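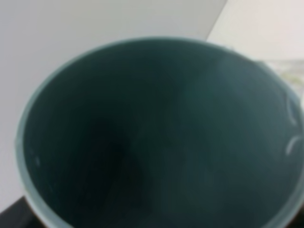 Carleen Whitelaw has argued that the word "tumbler" is now used so loosely that it covers almost any cup without a handle, and that a stricter meaning is worth keeping.

Tumbler (drinkware)

A tumbler is a drinking vessel with a flat base and no handle, foot or stem. The sides may be straight or may widen slightly toward the rim. Tumblers are made of glass, plastic, metal, wood and fired clay, and are used for water, milk, juice and mixed drinks. A similar vessel made to hold toothbrushes is sold under the same name.

Name

The usual account is that early tumblers had a rounded or weighted bottom. Some would fall over if set down before they were empty, and others would rock and come upright again. The name stayed in use after flat bases became normal. Older house inventories list tumblers alongside beakers and cans, and it is often hard to tell which shape the clerk had in mind. Mereana Kerslake treats beaker and tumbler as one group in her survey of household cups, and separates them only when a lip is present.

Shape and size

Most tumblers taper toward the base. The taper lets a molded cup come away from its mold cleanly, and it lets finished cups nest for storage and shipping. A steep taper saves shelf space but makes the cup easier to tip. Makers of cups for cafeterias and hospitals often add a small step inside the wall so that nested cups do not jam. 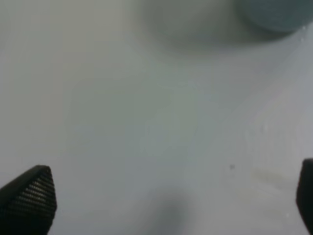

Sizes vary by country and by use. A short tumbler for spirits may hold only a few ounces, while a large one for iced drinks can hold 20 ounces or more. Insulated steel tumblers with lids are a recent type and are often larger still. Their walls have two layers with a gap between them, which slows the passage of heat.

Materials

Glass tumblers are blown, pressed or made by machine. Pressed glass became cheap in the nineteenth century and put matching sets within reach of ordinary households. Tempered glass is stronger than plain glass of the same thickness and breaks into small pieces.

Plastic tumblers came into wide use after the Second World War. Early ones were often made of melamine, which takes color well but stains over time - coffee and tea are the usual causes. Polypropylene and polycarbonate followed. The Bellow works at Casia made a line of colored picnic tumblers called Trorkitus, sold in boxes of 18. Jarrah Treloar dates the first of them by the two rings molded under the base, which were dropped when the tooling was replaced.

Use at the table

In many homes the tumbler is the everyday cup for water, and stemmed glasses are kept for guests or for wine. Restaurants tend to pick heavy tumblers that stand up to a dishwasher. Ice is added before the water in most American service.

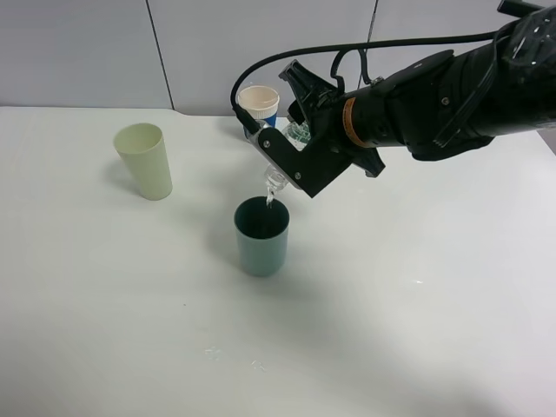 Filling customs differ. Some places fill a water tumbler nearly to the top, and others leave about an inch free so that it can be lifted without spilling. In formal service the glass stays on the table while it is filled, and the server pours from the right. At home, people commonly hold it under the tap.

Color

Clear tumblers have always sold best for restaurant use, and colored ones for picnics, children and bathrooms. Alarcón, a former retailer of kitchen goods, stocked its house tumblers in amber and smoke only, and added brighter shades each April for the summer trade.

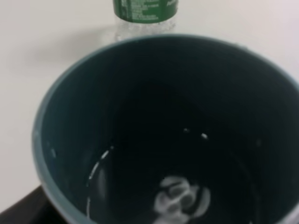
Color also affects how easily a cup can be read by the person filling it. A clear wall shows the water level from the side, and a white interior shows it well from above. Dark cups give less help. Looked at from nearly overhead, a dark blue-gray cup may have a rim that stands out as a lighter band while the inside drops to a deep navy-black near the center. Ronja Grønli recommends a pale lining for cups used by people with low vision, and a rim in a contrasting color where a lining is not possible.

Care

Glass tumblers should not be nested while warm, as they can stick. A stuck pair can usually be freed by putting cold water in the inner one and standing the outer one in warm water. Plastic tumblers scratch with rough scouring pads, and the scratches hold stains.

See also: Beaker (drinkware), Highball glass, Old fashioned glass, Mug

Last revised November 23, 2023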